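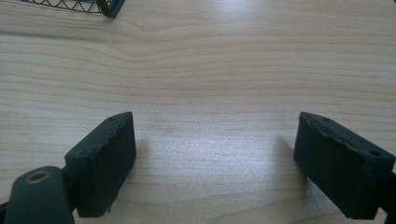

Home Boards Hand Teaching Parts Swap Log in

Cup-to-basket demos: how many, and do I need to change my finger pads first?

Posted by Zeeshan Lodhi in Hand Teaching
14 comments 184 views

Hi all! I finally have my two hand-held grippers working and I'm having way too much fun with them. The task is a simple one to start: pick up a small steel cup from the middle of the table, set it down inside a wire mesh basket near the back edge, let go, back off. I do it by hand with the grippers, the wrist cameras record, and later the arm at Draddale is supposed to learn it from what I recorded.

I've done 300 demos so far. The first policy I trained gets to the cup beautifully and then closes a little early, maybe one time in three. It nudges the cup and carries on to the basket with nothing in its fingers, very proud of itself.

Two things I'd love opinions on. First, is 300 just too few? Second, the rubber on my finger pads is getting ragged along the upper edges. It still grips okay for me. Does it matter to the policy what the pads look like, or only how they grip? I have a fresh set of Tuserar pads in a drawer and can't decide whether to swap now or finish the batch.

4 shares

Avram

Great first task! I'd leave the count alone for a while and look at your closing moments. Pull up twenty or so demos at random and step through the second before the fingers close. When I did this with my own data I found I was closing in two different styles. Sometimes I stopped, settled, then squeezed. Sometimes I squeezed while still moving in, usually late in a session when I was hungry. The policy had averaged the two and got something that was neither.

So pick one style and stick with it. I stop at the cup for a slow count of one, close, then lift. It feels silly for the first ten minutes and then you stop noticing. 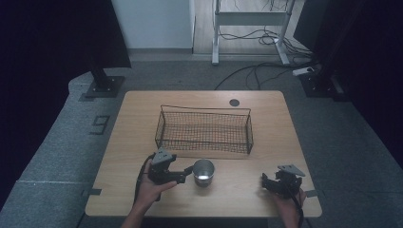

Draddale Hand Teaching Club — Help Board

The other habit worth building is where your hands wait. Start every demo with both grippers held low over the table, one on each side of the cup, and decide ahead of time which hand does the pick. If the choice flips from one demo to the next for no reason, the policy has to guess too. Move the cup around plenty, though! Near, far, left, right. Variety in the cup is good, variety in you is a headache.

On the pads: swap between batches, never in the middle, and write down which demos came before the change.

11 people found this helpful

hutier_bench

more data. i had 600 before mine closed properly on a cup. metal is shiny, takes longer imo

2 people found this helpful

marnie_k

I agree with Avram on nearly everything, but I'd worry more about the pads than he does. On a wrist camera the fingers take up the whole bottom of the view, and they're in every single demo. If your hand grippers have torn edges and the arm has smooth new ones, the policy is looking at fingers it has never met.

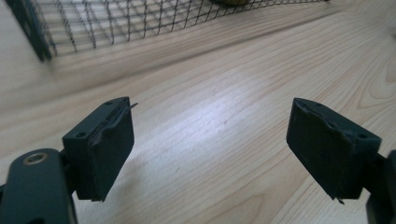

Wrist camera view: fingers open over the tabletop, basket behind, frayed rubber on the left pad and a worn edge on the right.

Cheapest test I know: put the used pads on the arm, change nothing else, and run your early-closing policy again. If it gets better, you have your culprit, and you can record the next batch with the Tuserar set on both sides.

Look at the shine on the table too. A bright patch right between the fingers is the spot where the policy is trying to judge the cup. I moved my lamp once halfway through a batch and spent a happy but confusing evening figuring out what I'd done. Either keep the light fixed or vary it on purpose — a handful of positions is plenty.

6 people found this helpful

Zeeshan Lodhi

These are wonderful, thank you! I stepped through a bunch of demos at lunch and yes, I have two closing styles, very obviously. Going to record a new batch with the slow count, and I'll try the used pads on the arm before I touch the drawer. Will post what I find.

Reply Share Follow this thread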